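Ferik Wooden Spoon, 300 mm: two months on

Posted May 6, 2026

I don't trust wooden spoons that come with a care booklet. The Ferik arrived in February with one, 7 pages long, and a sleeve promising a finish that "stays as new." I have heard that before, mostly from Skostura, whose spoon went fuzzy on me before I had made a decent pot of soup with it.

Looks

Fine, I'll give them this one. It's a medium brown with darker grain showing in the handle, and it has a shine to it that I expected to hate. Next to the pale boards of a butcher-block table it looks pretty good. Whether anybody needs a shiny spoon is another question.

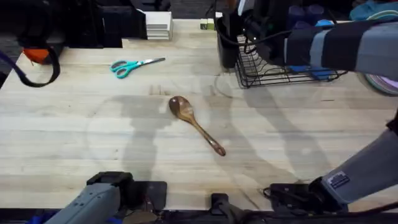 In use

The bowl is oval and fairly plain, which suits me. It gets through oatmeal and chili without trouble. It does not get into the corners of a straight-sided saucepan, whatever the sleeve says about "full pan contact," and I went back to my old flat-edged Hoani for anything that might catch on the bottom.

The handle is slender. Too slender, in my opinion, for stiff cookie dough. It hasn't cracked, but I could feel it give and I stopped pushing. The rounded tip is comfortable in the palm.

The finish

Ferik claims 3,000 washes. I haven't done anything close to that and I doubt they have either. By hand, with a soft sponge, mine still has its gloss. I put it through the dishwasher 2 times on purpose and the bowl came out slightly rough, though a little mineral oil mostly fixed it. The booklet says hand wash only, so that one is on me. I'd still like to know how they counted.

Smells: tomato sauce left no trace I could find. Curry did, for a couple of days.

Price and verdict

It costs more than the Ivstead spoon, which stirs just as well and looks like nothing much. If yours lives in a drawer, buy the Ivstead. If it sits out where people see it, the Ferik is okay. I'm keeping mine for soup.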